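Residual Moisture and Drying Time in Donated Household Textiles at the Wolside Sorting Hall

12 Dec 2019

2 comments

1. Background

The Wolside hall receives used clothing and household textiles from collection points in and near Stisthorpe. Items that arrive damp are dried before grading. Damp items stored in closed sacks develop odor within a few days and are then downgraded to rag stock, which sells at a much lower price. During the period studied the hall logged 3,613 sacks, of which 723 were marked damp at intake. That is 20 percent of the total.

The purpose of this project was to find out whether drying time could be predicted from weight at intake, and whether the present fixed drying period is longer than it needs to be.

2. Method

Sacks marked damp were opened and sorted into two groups: cotton, and mixed or synthetic fiber. Wool was left out of the study because the hall sends it to a separate buyer. Each item was weighed, hung on an open rack, and weighed again every hour until two readings in a row agreed to within the resolution of the scale. The last reading was taken as the dry weight. Moisture content was calculated as the difference between first and last weight, divided by the last weight.
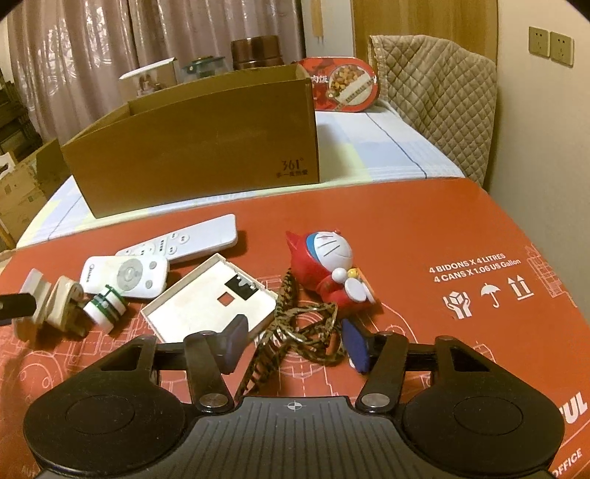

Air temperature and relative humidity were read at the start and end of each run. The racks stand along the north wall, where there is no direct sun. Fans were kept at the low setting throughout. Runs in which a fan was moved or switched off were discarded.

The scale was checked against a reference mass each morning. Readings were entered in the Stikano log sheet and copied to a spreadsheet at the end of the day. Fiber group was taken from the care label. Where the label was missing, the item was excluded.

3. Results

Within each fiber group, drying time rose with moisture content. The relation was close to linear for the synthetic group. For cotton it flattened at the upper end, mainly in heavy items with double seams, pockets or thick hems. Weight at intake alone was a poor predictor, as a heavy dry item and a light wet item can give the same reading.
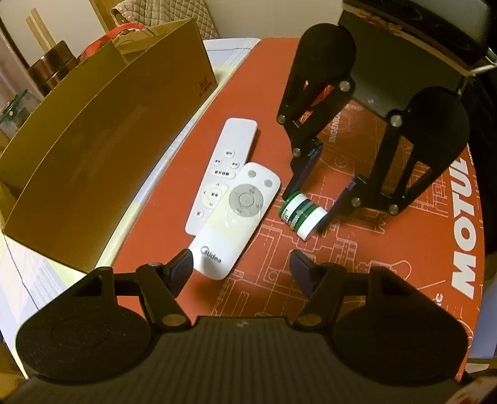

Soon-im Koo

Relative humidity had a larger effect than temperature over the range observed. On the most humid days, cotton items needed nearly twice as long as on the driest. The synthetic group was less affected.

Most synthetic items reached dry weight well before the end of the fixed period. Some heavy cotton items did not, and these account for most of the odor complaints recorded after grading in April.

4. Discussion

A single drying period for all textiles uses rack space poorly. Separate periods for the two groups would free racks without new equipment. Heavy cotton should be turned once during drying, with pockets pulled out.

The main weakness of the data is the exclusion of items without labels. Older items lose their labels more often, so the sample leans toward newer textiles. Item thickness was not measured and would probably explain part of the scatter in the cotton results. The runs should also be repeated in winter with the hall heating on.

Shared 20 times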